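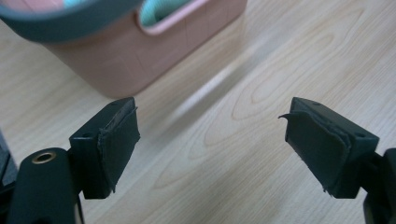

**Vamomstead, Sun 30 June**

The **Kerkwood pad trials** are a running comparison of finger pads for hand-held parallel grippers, carried out at the Vamomstead workshop by Velimir Mujić and Demetrius Benavides. The trials look at a small part of the gripper that gets very little attention in print: the strip of soft material on the inner face of each finger, where all the actual holding happens. They are best known for their cloth tests, in which an operator with a gripper in each hand picks up, moves, and folds light fabric on a wooden tabletop.

## Background

A hand-held gripper lets a person do a task with the same fingers a robot arm will later use. The operator feels the squeeze directly and can work quickly, and the recorded motion can then be tried on an arm. For this to pay off, the fingers in the operator's hands have to behave like the ones on the arm, and Mujić's first notes are almost entirely about how easily that match is lost. A fresh pad on the arm and a tired pad in the hand are two different tools.

The first round, held in December, compared 3 pad materials on identical fingers. The fingers were kept plain on purpose: dark blocks with small round holes in them and a flat inner face, so that the pad was the only thing that changed from one run to the next.

## Pads

The three materials are known in the project by the names of their suppliers.

| Pad | Build | Grip on thin cloth | Typical wear |
|---|---|---|---|
| Pladetti | Single soft strip | Very good when new | Goes smooth, then slips |
| Bednárik | Layered, wrapped over the face | Good, and stays good | Frays at the margins, corners lift |
| Kerkwood house pad | Firm molded block | Fair | Hardly any |

The layered pad is the real surprise of the series, and a lovely one! It looks terrible long before it stops working. Edges go ragged, a corner curls away from the finger, the layers start to show, and the thing still picks a single ply of fabric off bare wood. Benavides has argued that some roughness helps, with the broken surface giving thin cloth more to catch on. Mujić thinks the softness underneath does most of the work and that the fraying just comes along with it. The question is open, and both of them seem to enjoy it that way.

What the fraying does spoil is repeatability. A loose flap can fold under during a grasp and change where the fingers meet. It can also drag a thread, and on knits it sometimes does.

## Cloth tests

Cloth was picked for the main test for a simple reason: it punishes a bad pad right away. A box or a bottle can be held by almost anything that closes. A crumpled cloth has to be pinched at the right fold, lifted without rolling out of the fingers, and let go cleanly, and that last step is where soft pads often disappoint. Tacky ones hang on to the fabric after the fingers open, and the corner that was just placed so nicely comes back up with them.

A session has 20 runs for each pad. In each run the operator brings a cloth to the middle of the table, finds an edge, spreads it with both grippers, and folds it. A basket on the table serves as the start or the end point, depending on the version of the test.
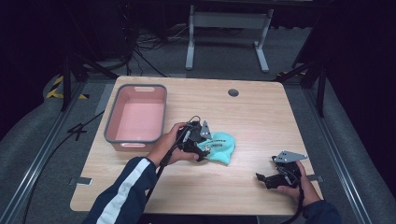

Two-handed work turned out to be much harder on pads than single grasps. When both grippers hold the same piece of fabric, any difference between them shows up as a pull to one side, and the operator starts to correct for it without noticing. In the first round this hid the wear on the Pladetti strips for most of a day. The current rule is that pads are changed on both grippers together, even if one set still looks fine.

Cables are the other known nuisance. They tug at the wrist on wide reaches, and tired operators begin to shorten their movements. Longer leads helped. Benavides now runs them back along the forearm, which leaves the fingers free to tilt.

## Results so far

The Bednárik pad leads for cloth, with 2 failed pickups in its latest session against 11 for the house pad. The house pad remains the favorite for rigid objects and lasts far longer. Pladetti sits between them, excellent for the first stretch and then fading fast.

## Open questions

- Whether trimming a lifted corner is better than gluing it back down
- How well results from the hand-held units carry over to an arm closing at a fixed force
- Whether a thin molded backing could keep the layered pad from peeling at the tip

A test of the backing is being prepared, using the same fingers and the same folding task.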